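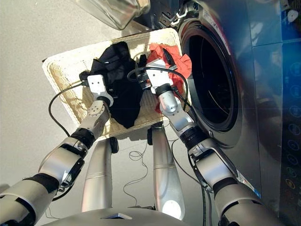
Darks and a red, in the shallow woven tray, at the front of the machine.

Laundry room: frequently asked questions

These are the questions we get most often from residents of Rilbridge House about the shared laundry on the ground floor. Last updated March 3, 2021.

When is the laundry room open?
Every day from seven in the morning until nine at night. Please start your last wash by half past seven so that it has time to finish. The door locks itself at nine and the desk can't open it again before morning.

Do I need to book?
Only at weekends. The booking sheet is on the inside of the door. Write your flat number in the slot, not your name. If you are more than 19 minutes late, the next person may take the machine.

How do I pay?
With a laundry card from the desk. A wash takes 200 points and a full card holds 700. Points don't run out at the end of the year, and you can hand the card back when you move out.

What are the woven baskets for?
For carrying clothes to the machine and sorting them before they go in. They are shallow, so a small load spreads out and you can see what you've got. They are for clean hands and ordinary washing. Please don't put muddy boots or pet bedding in them, and don't take them up to your flat.

Can I put the basket on the floor?
Yes. Set it down in front of the door of the machine, with the long side towards you if there is room. Check that no sleeves or straps are hanging over the rim before you lift it again — they catch on things.

Can I wash red and black together?
Usually, if both have been washed several times before. A new red item should go in alone the first time, or with other reds, on a cool wash. To test it, wet an inside seam and press it with a white cloth. If the cloth comes away pink, keep it separate. 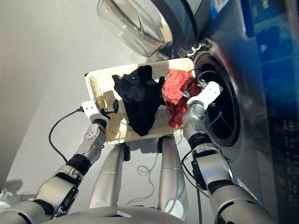
The same goes for new black cotton, which can leave a grey tinge on anything lighter. Orange and coral shades need more care than people expect. They won't mark a black jumper, but they can go dull if they are washed with one that sheds dye.

What about navy?
Treat it as a dark. Navy and black can go in together at 30 degrees. Turn them inside out to slow the fading, and go easy on powder, as it shows up in white streaks on dark cloth.

How full should the drum be?
Loosely filled, with a hand's width of space at the top. Put things in one at a time and shake them out as you go. A tight bundle pushed in whole tends to come out creased, and the middle of it may hardly be washed.

Is it all right to run a machine for two or three things?
It is allowed, but you pay the same. Many people wait until they have more of the same colour. If you do run a small load, add a towel of a similar shade to help balance the spin.

Which detergent should I use?
Any low-suds liquid or powder. The desk sells Wallov liquid in small bottles, and Brulden powder when we can get it. Don't pour liquid straight on to dark clothes, because it can leave a patch.

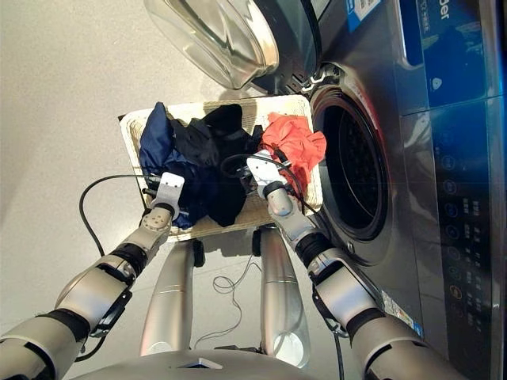
Use the drawer, and wipe it out afterwards if any has spilled. Fabric softener is up to you, though it's best left out for towels and sports clothes.

Should I leave the door shut when I've finished?
No, leave it open. The rubber seal needs air or it starts to smell. Have a look in the fold of the seal as well, where socks often end up.

I've left something behind. Where will it be?
On the shelf by the desk for two weeks. Anything unclaimed goes to the Butkienė charity shop. We had a big clear-out in November and won't be keeping things longer than that again.

Who do I tell about a fault?
Ring the desk on extension 71 and ask for Sarmīte Kazlauskienė, or leave a note in the fault book. Give the time and the programme you had chosen. If there is water on the floor, ring straight away and don't start another wash.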